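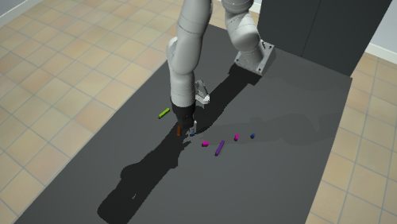

Notes for the August talk – keep to 20 minutes

Slide 1. Say hello, thank Sulastri Siregar for the simulator work. Start with the question: can an arm learn to pick from clutter if all its practice is simulated?

Slide 2. The task. Short and long coloured pieces scattered on a table, one arm, one gripper. Pick a named colour and lift it clear. Sounds easy! The trouble comes when two pieces share a colour and the arm's own shadow falls over the one you want. Pause here, let people look.

Slide 3. The method, which we call Kamari. We used to train on tidy scenes and add mess later. Kamari starts messy. We ran 2,000 scenes, each with its own layout and light direction, and after every failed grasp we replayed that same layout 5 times with the light moved. I love this bit – the arm gets its hardest lessons exactly where it went wrong.

Slide 4. Results. Test set of 540 fresh layouts. Old training lifted the right piece in 355 of them. Give them a second with that number, then show the Kamari curve. Point at the left end, where it climbs so early.

Slide 5. What still goes wrong. Dark pieces in dark shadow, mostly. Also short pieces right by the fingers. Play the Sunday clip if there's time (sound off).

Slide 6. Next: the real arm. Ask for questions, and have the lighting plot ready as someone will want it.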